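About Us

Hi, I'm Inese Vasiliauskas, and I started Nalau with my friend Cornel Preda because we both liked the same odd thing: sitting down and showing a robot how to do a chore. I came from teaching ceramics, he came from repairing sewing machines, so between us we had patience and a lot of small screwdrivers. We work out of two rooms in Mistthorpe, above a shop that sells garden hoses.

What do we do all day? Mostly we teach by hand. One of us takes the remote controls and moves the arms and fingers through a job — picking up a card, taking hold of a bag, reaching for something on a towel — and the whole motion gets recorded so it can be used for training later. A good day is 300 recordings. A bad day is a lot of tea and one stubborn finger joint!

I do most of the soft and slippery stuff (years of wet clay, I suppose) and Cornel likes anything thin and flat. We swap when our shoulders get tired. Our first big set, which we called Ayala after the street Cornel grew up on, came to over 1,000 recordings, and I still know some of them by heart.

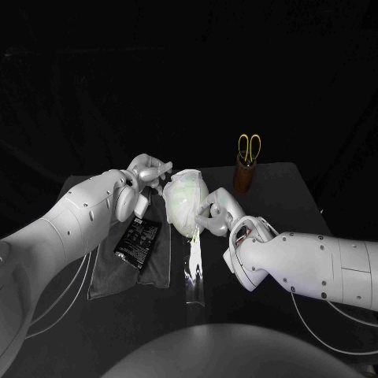
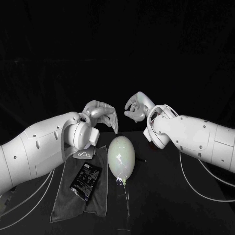

Two arms, a dark tabletop and a black packet on a gray cloth.

People ask if you need to be an engineer to do this. You don't. I'm certainly not one! New operators spend their first 6 sessions with us just learning to slow down, and that's harder than it sounds, as your own hands want to rush ahead of the robot's. We talk the whole time, we stop when somebody's wrist hurts, and we keep the clumsy tries in a separate folder so we can go back and look at them together.

Candard is our newer project, and it's all two-handed work: one hand holds, the other does something. I love it. It's also slow going, and we're looking for a couple more people to join us at the controls from May. Part-time is fine, left-handers very welcome (Cornel is one and he's tired of being outnumbered by me).

If you'd like to come and try it, write to us through the contact page and tell us what you do with your hands now — knitting, baking, fixing bikes, whatever it is. We'll put the kettle on.

Page last updated 19/03/2023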